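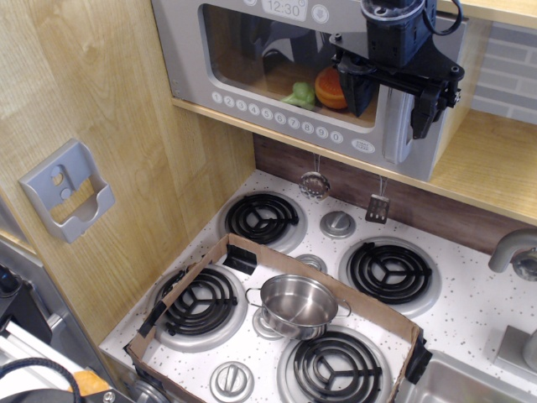
My project tested whether the one-day road trips in the Trarkum regional guide can be done in one day. The guide sells them as easy outings for families, with a timetable for every stop. Lunch at the Frade lookout is meant to start at 12:30, the same time the little microwave shows on its display, and the whole plan hangs on getting there by then. I had my doubts before I left the driveway.

Method
I picked the Drunico loop, which the guide lists as 230 kilometres. I drove it once in September with my project partner, Yuk-lan Sin, who kept the log. We followed the printed route, stopped wherever it told us to, and wrote down the odometer reading at each stop. We allowed ourselves no shortcuts.

Results
The loop came to 371 kilometres. The guide seems to measure between towns and leave out the side roads to the attractions, though it never says so. The "short stroll" to the falls took us 30 minutes each way, and the timetable gives it 20 for the return trip. We missed lunch at the lookout by a long way and ate in the car park at Nillonum.

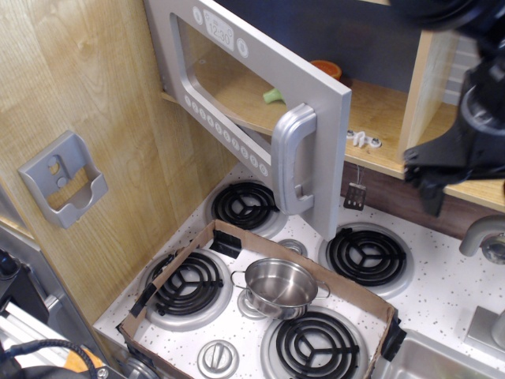
The second half went no better. The cheese shop had a closed sign up, and the lake drive, described as the highlight, has one spot where you can pull over safely. Yuk-lan liked the lake more than I did. I'd say the colour of the water in the brochure has had some help. 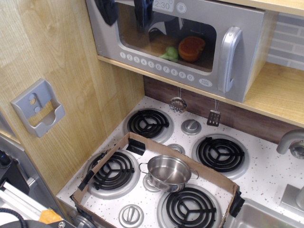 Figure 3. Toy microwave, with toy food behind the window.

Limitations
We drove the loop once, outside school holidays, and two students don't travel like a family with small kids. A family would probably be slower, but I can't show that. I also have no idea if the guide's other loops are as far out. Before trusting any of them I would want the distances measured again from the odometer, side roads included.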